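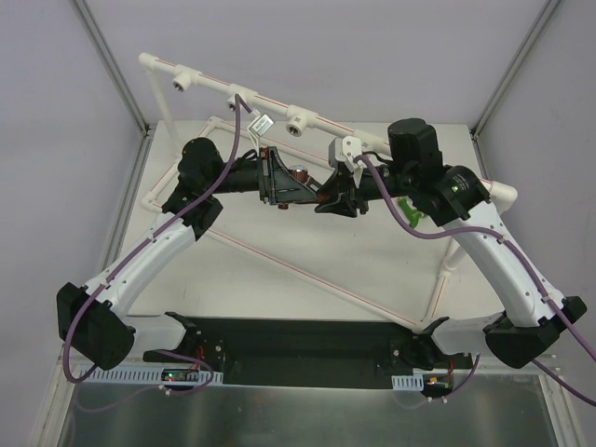 We drove 43 miles to Drustum in June for the Celtholm open day, and I'm so glad we made the effort (even with the roadworks!). After tea and a very generous slice of lemon cake we were let into the robot hall in groups of 4, and I could have stayed there until closing time. I stood by the cell with the white pipework far longer than was polite, watching the two arms and trying to follow where all that purple tubing went.

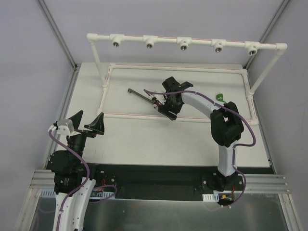
Two arms and a frame of white pipe in the robot hall at Celtholm.

The shuttle back to the car park at Pornuditz leaves every half hour, so do keep an eye on the clock.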